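Galerie: Greifer am Packtisch. Ein Arbeitsplatz bei Van Acker

Seit September läuft bei Van Acker ein Greifarm am Packtisch mit. Er nimmt kleine Teile auf und legt sie in Schalen, die vorher von Hand befüllt wurden. Das Projekt heißt intern Bikonside, die Steuerung stammt von Reltine. Bevor der Arm in die Halle kam, wurde jeder Griff am Rechner durchgespielt. Auch das Bild auf dieser Seite ist in der Simulation entstanden.

Zwei Personen betreuen den Platz pro Schicht, früher waren es ebenso viele. Geändert hat sich, was sie tun. Das Einlegen ist weitgehend weggefallen, dafür kommen Sichtkontrolle, Nachfüllen und das Freigeben neuer Abläufe hinzu. Ineke Verbruggen leitet die Schicht und hat die Einarbeitung geplant. Sieben Kolleginnen und Kollegen haben sie bisher abgeschlossen.
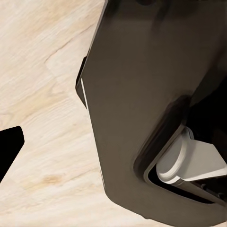 Greifer in Nahansicht über der hellen Holzfläche, rechts unten der hellgraue Greiffinger. Computersimulation.

Aus der Simulation kommen die Abläufe, die Pieter Lambrechts anschließend am echten Tisch einrichtet. 294 davon hat er bis jetzt geprüft, nicht alle wurden übernommen. Bei flachen Teilen musste der Anfahrwinkel geändert werden. Dünne Folienbeutel werden weiterhin von Hand gepackt, das soll vorerst so bleiben.

Emmanuel Rweyemamu hat vorher selbst am Packtisch gearbeitet und gibt heute neue Abläufe frei. »Am Abend tun mir die Handgelenke weniger weh«, sagt er. »Dafür schaue ich viel mehr auf den Bildschirm, daran musste ich mich gewöhnen.« Gestört hat ihn am Anfang vor allem der Takt. Der Arm wartete nicht, wenn eine Schale noch fehlte. Inzwischen gibt es eine Taste, mit der man ihn anhalten kann, ohne dass der ganze Auftrag neu gestartet werden muss.

Über 704 Schalen gehen an einem normalen Tag durch den Platz. Die Menge ist fast dieselbe wie vor der Umstellung, die Fehlgriffe werden jetzt aber einzeln erfasst und am Schichtende besprochen. Crescencio Echevarría vertritt die Belegschaft und hat durchgesetzt, dass diese Auswertung keine Namen enthält. Offen ist noch die Frage der Eingruppierung für alle, die Abläufe freigeben. Dazu gibt es am 2. Dezember ein Gespräch mit der Werkleitung.

Text: Darnell Greenberg
Simulation: Projektgruppe Bikonside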